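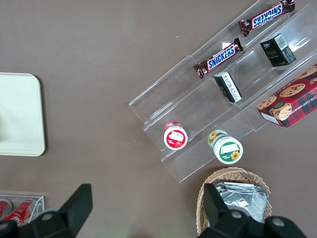 Shop shelf diary, 1/13

Right, several of you asked how I'm getting on with the little counter shop at Birhane, so it's thread time. Get a brew. It's mostly about a plastic stand.

2/13

For anyone new: Birhane is our community café, and by the till we sell bits and bobs people have run out of or fancy on the way home. Chocolate, biscuits, face stuff, small jars. It used to all live in a wicker tray and you had to rummage. I hated that tray with my whole heart.

3/13

So I bought a clear acrylic stand, the stepped sort with a lip along the front of each shelf. I'd dithered between that and a wooden one from Ivska for weeks (lovely, heavy, far too dear) and in the end the clear one won because you can see the stock through it and it doesn't make the counter look any fuller than it already is.

4/13

Things I've learned about clear acrylic. It shows every fingerprint. It catches the light like mad, so if you've got a lamp over your counter you'll get big pale streaks all along the edges. Don't use kitchen spray on it, use a damp microfibre cloth and a drop of washing up liquid. I scratched the side of my first one with a scourer on day one and sulked until teatime.

5/13

Chocolate goes at the top. I've got a Snickers on the highest step and another on the step below, and I'm keeping it that way as they're what people look for first. One's upside down, I know, I know. Feven has already messaged me about it. She is a label-forward person and I am a put-it-down-and-serve-the-queue person.

6/13

Feven Wubshet, by the way, did the window at Wala for years and has Opinions. Her rule is that everything on a step should face the customer and nothing should lean. I get as far as the first half on a good morning! She came in for a flat white last week and straightened the whole lot while I was steaming the milk. Didn't say a word. Just did it and sat down.

7/13

Little boxes are the real pain. The small black one with "Face" on the side in yellowy letters stands up nicely, but it's got its barcode on the top, and as you're looking down at the counter that white label is the first thing you see. The black and white one further down won't even stay straight, it's sitting there at a tilt. I've tried blu tack (horrible, leaves a greasy mark). Someone suggested museum gel? Has anyone used it on acrylic? Does it come off?

8/13

Jars, on the other hand, are a dream. They're low and round, they sit on the bottom tier behind the lip and they stay put. I've got one with a red ring round the lid and one with a green ring and a tiny sunflower on it, side by side, and they look so cheerful from above. If you're doing a counter display and you're standing customers right over it, think about your LIDS. I'd been choosing things by how the front looked, and half the time people are looking straight down.

9/13

The biscuits. Oh, the biscuits. It's a red tartan box of chocolate chip shortbread with cookies printed all over it and a little cartoon face in a dark cap, and I love it, and it's too big. I've put it on the lowest bit on the right. Gebremedhin reckons it should come off the stand altogether and go flat on the counter next to the card reader. He may be right but I'm not telling him yet.

(He reads these. Hello Gebremedhin.)

10/13

Boring money bit for those who asked. The stand was £20 from Cimdale, who do shop fittings and will sell you just one of something, bless them. Delivery took four days. It came wrapped in that blue film which you have to peel off every single surface, including the insides of the steps where your nails won't reach. Put a podcast on. Have a blunt plastic scraper handy, NOT a knife.

I set mine up on the brown table first to try everything out before moving it over to the till, and I'd say do the same. You can walk round it and have a proper fiddle without anyone wanting a toastie.

11/13

Does it sell more? Too early to say, it's only been going since the beginning of the month. What I can tell you is that people pick things up now. With the tray they'd peer in and give up. Yesterday a lady picked up a jar, read the entire label, put it back, finished her soup, then came and bought it on the way out. I was thrilled!! Tried to be normal about it.

12/13

Stuff I'd still like to sort:

Price labels. I'm using those tiny neon stickers and they look like a jumble sale. I want something that clips to the front lip and comes off without leaving gunk.

Grouping. At the moment it's sweet things, then face things, then jars, then biscuits, so the sweet stuff is split at both ends. Feven says put all the food on one side. Gebremedhin says put the food where hungry people stand. We've not reached a verdict.

Summer. By July that counter gets the sun from lunchtime on, and I don't fancy scraping melted chocolate off clear plastic. I might swap the top step over to the boxes and bring the bars down into the shade, or just keep the bars in the fridge and put a sign up. If you run a sunny shop, tell me what you do!

13/13

That's your lot for now. I'm in again tomorrow with a new roll of labels and fresh determination about the leaning box. If you're local, come and have a nosy, we open at 10 and there's usually cheese scones until they run out. And if you spot me facing every label forward like a professional, please take a picture and send it to Feven.

Adding on, as a few people have asked in the replies: yes, the stand comes in other sizes. No, I haven't tried the bigger one, there's no room between the till and the cake dome. Yes, you can take the biscuits off and fit more jars on, I had a go this afternoon and it looked smart but a bit sad without the tartan, so back they went.

Second add-on: three separate votes for museum gel now. Ordering some tonight. Will report back.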